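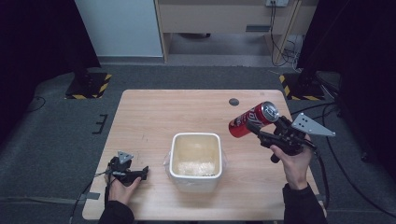
November 21, 2025
By Mi-kyung Yeom, Caltley

Caltley is very happy to share that our paired hand-held gripper kit, which many of you have been asking after since the spring, is now open for orders to labs, workshops and teaching groups of any size. It has been a long road from the first rough pair on our bench in Brornside, and we would like to thank everyone who wrote in with advice along the way (some of you at great length, and we read every word!).

The kit is for people who want to teach robots everyday handling jobs by doing those jobs themselves. You take a gripper in each hand, squeeze the trigger-style grip, and work through the task at your own pace, picking up a drink can, say, or clearing things from around a container on a table. A camera on the gripper looks out past the fingers as you go, so the view you record is close to the one a robot's own gripper would have later on. There is no arm to program and no long set of safety steps before the first try, and most people are moving things around within minutes of sitting down.

Every kit comes with 2 matching grippers, the cables, a printed setup guide and a year of phone and email help from the same small team that puts the parts together. The price is $2,635, with shipping inside the United States included. Groups ordering 4 kits or more can ask us for a shared training day, either at their own place or at ours, and we will gladly bring the coffee.
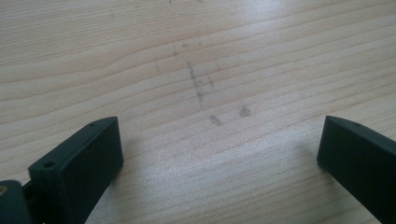 The fingers got more of our attention this past year than any other part. We wanted flat inner faces that would meet a can or a box squarely, and we wanted to keep the shape simple enough that people could tell at a glance where the tips were going to land. Our friends at Bastos, who handle the machining, made set after set without a word of complaint, and in October we finally settled on the version now going out the door.

Before opening orders we lent early kits to Vinside, a training company whose staff recorded about 700 short tabletop tasks with them and sent back a wonderfully frank list of things to fix. The trigger was too stiff for a long afternoon, they told us, and the first guide skipped right over how to lay out the cables. Both have been put right, and the guide now has a full chapter on arranging a work area, with advice on table height, lighting and keeping your sleeves clear of the fingers.

"I have wanted to put these into people's hands for such a long time," said Mi-kyung Yeom, who leads the gripper project at Caltley. "You can spend all day talking about how to teach a robot to pick something up, and then a person sits down, tries it for themselves, and starts coming up with better ideas than ours. I hope people will write and tell us what they get up to."

Orders placed now will ship in the order they come in. Replacement fingers and spare cables can be bought separately, and schools may ask for a loan kit before they decide. To order, or just to talk over whether the kit would suit your work, please get in touch with the Caltley office in Brornside.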